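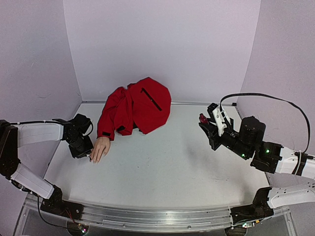 Lirkora to add fall drop-off for clothing and household chemicals

Residents of Lirkora will be able to drop off old clothing and leftover household chemicals at the same site this fall, under a change to the city's collection program that takes effect in September.

The public works department said the two collections will share the paved lot behind the Tiedemann transfer station on Oketti Road. Until now, clothing was picked up at the curb twice a year and chemicals were accepted only at a one-day spring event.

The curbside clothing pickup will end. The department said bags left out overnight were often soaked by rain or torn open by animals, and much of what the trucks brought in could not be resold or recycled. At the most recent pickup, 23 percent of the material by weight went straight to the landfill.

Under the new system, clothing should be clean, dry and bagged. Coats, sweatshirts, pants, bedding, towels and paired shoes are accepted. Torn or stained items can go in as long as they are dry, and broken zippers are fine. Carpet, pillows and anything with oil or gasoline on it will be turned away.

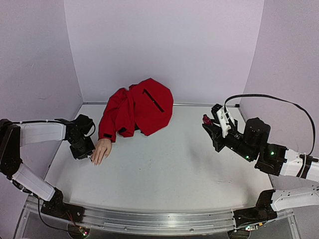 The clothing will be sorted by Nonier, a recycling company that already handles the city's cardboard. Items in good condition will be sold to resale stores in the region, and the rest will be shredded for insulation and wiping rags. The company will pay the city for each ton it receives, though the department does not expect the payments to cover the full cost of staffing the site.

The chemical collection is the larger part of the change. The spring event drew almost 200 cars last year, and traffic backed up from the gate to the Oketti Road light for much of the morning. Some drivers gave up and left. The department said spreading the work over a season should shorten the wait and cut down on the number of people who keep half-used cans in the garage for years — or put them out with the regular trash.

The site will take oil-based paint, stains, solvents, pesticides, pool chemicals, antifreeze, motor oil and rechargeable batteries. Latex paint will not be accepted. It can go out with household trash once it has been dried with cat litter or sawdust and the lid left off. Ammunition, fireworks, medical waste and smoke detectors are also excluded. Unused medicine can be taken to the drop box in the police department lobby, which is open day and night. 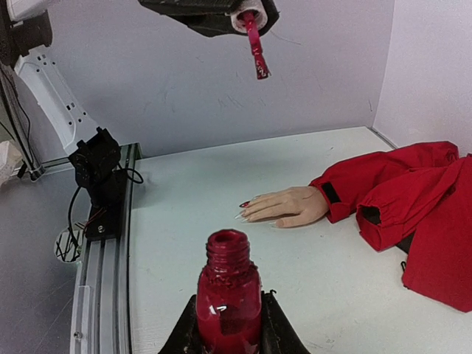 Cosmetics are on the accepted list for the first time. The department said it added them after staff at the spring event had to send people home with bags of nail polish, remover and hair dye. Most nail polish contains flammable solvents, and the city does not want it poured down a drain. Bottles should be brought in with their caps on, and a small bottle of red polish with no cap and dried buildup around the neck should be placed inside a sealed plastic bag before it goes in the car. There is no need to scrape off hardened polish or rinse out the glass. Perfume and aerosol hairspray will be taken at the same table.

Residents should keep products in their original containers when they can and should not mix leftovers together. Anything that is leaking needs to be set inside a second container. Drivers will be asked to stay in their vehicles with the trunk unlocked while staff unload. Containers will not be returned, and that includes gas cans.

There is no charge for clothing. Chemicals are free up to 13 gallons per visit, with a fee for anything over that amount. Businesses, landlords and contractors may not use the site and must arrange their own disposal. Proof of address will be checked at the gate, and a utility bill or driver's license will be enough.

The gate opens at 8 a.m. and closes at noon on collection dates. The dates will be printed on the back of the September water bill and posted at the library and city hall. The entrance is on the north side of the transfer station, past the scale. Trucks hauling regular trash will continue to use the main gate.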